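3 min read

Call for participants: how do people in Bretton keep their leftovers?

We are a small study group in Bretton and we look for people who cook at home and sometimes have food left from the meal. The study is about what happens with this food afterwards. Is it eaten the next day, is it frozen, or is it forgotten at the back of the fridge? We would like to learn this from ordinary households, large and small, and you do not need to be a good cook.

The study takes 2 weeks. In this time you write a short kitchen diary each evening. It is enough to write what you cooked, what was left and where you put it. At the start and at the end there is a talk with Si-eun Jin, by telephone or at your home, as you prefer. The talk is in English or Korean. 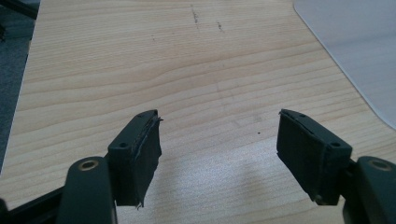
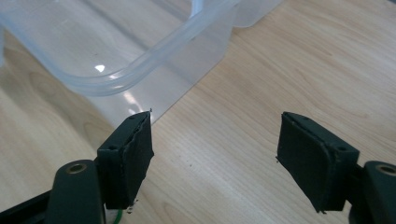
The diary is on paper, and we ask you to leave it in the kitchen where you will see it after the meal. Please write also the food which you put away but did not finish later, because many people leave this out from shame. You can use any dish or box that you already have at home. A large see-through plastic container like the one on the wooden tabletop is fine, and so is a soup bowl with a plate on it. Only please write each time which one you used, as we want to compare if people forget the food more easily when they cannot see it.

Who can take part

You are 18 or older, you live in Bretton or in Jesomton, and you cook at home on most evenings. Students in shared flats are very welcome, we have until now too few of them. If you share a fridge with others, please ask them first if they agree. People who work in a restaurant kitchen can join too, but the diary is only for the food at home.

What you receive

Each household receives a shopping voucher after the second talk. If you must stop earlier, you can still send us the pages you have written and we will be thankful for them. Your name is not written on the diary. It has only a number, and the list of names is kept by Bo-ram Tak and destroyed when the study is finished.

How to apply

Please write a short letter or a card to Bo-ram Tak, Tekleab Kitchen Study, PO Box 2867, Bretton. Tell us how many people eat in your home and at which hour we can call you. Letters should arrive by June 19, 2020.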